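자주 묻는 질문: 집안일 로봇, 이제 살 만한가요?

로봇이 식탁을 치울 수 있나요?
조건이 맞으면 일부는 합니다. 컵 하나를 정해진 자리에 옮기는 정도는 Desteo나 Wirkis 같은 제품도 해냅니다. 다만 식탁을 치운다는 말에는 남은 국물 버리기, 얼룩 닦기, 버릴 것과 둘 것 가리기가 다 들어 있습니다. 여기까지 혼자 끝내는 기계를 저희는 아직 보지 못했습니다.

시연 영상에서는 잘하던데요?
영상이 몇 배속인지, 뒤에서 사람이 조종하는지부터 확인하세요. 몇 번 만에 성공했는지 밝히지 않는 업체도 많습니다. 저희가 Plarner에 문의했을 때도 성공률 답변은 받지 못했습니다.

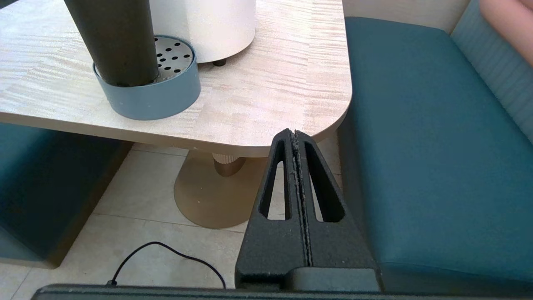 집게손 로봇은 특히 모서리와 좁은 틈에서 애를 먹습니다. 손가락이 두 개뿐이면 행주를 접거나 젖은 그릇을 돌려 잡기가 어렵고, 물건 위치가 조금만 달라져도 처음부터 다시 시도하곤 합니다.

식당이나 매장에서는 쓸모가 있지 않나요?
나르는 일이라면 그렇습니다. 닦고 정리하는 일은 다릅니다. 매장 운영을 자문하는 이본 타바레스(Ivone Tavares) 씨는 직원이 2분이면 끝낼 자리를 로봇이 7분 넘게 붙들고 있었다고 전합니다. 그동안 직원도 옆을 떠나지 못했다고 합니다.

그럼 언제쯤 사면 될까요?
날짜를 장담하는 업체는 일단 의심합니다. Alipour의 출시 일정도 두 번 밀렸습니다. 굳이 사시겠다면 우리 집 식탁에서 직접 시켜 보고, 수리비와 구독료를 서면으로 받아 두세요.

반품이 되나요?
업체마다 다릅니다. 개봉 후에는 안 된다는 곳이 있으니 계약 전에 물어보시기 바랍니다.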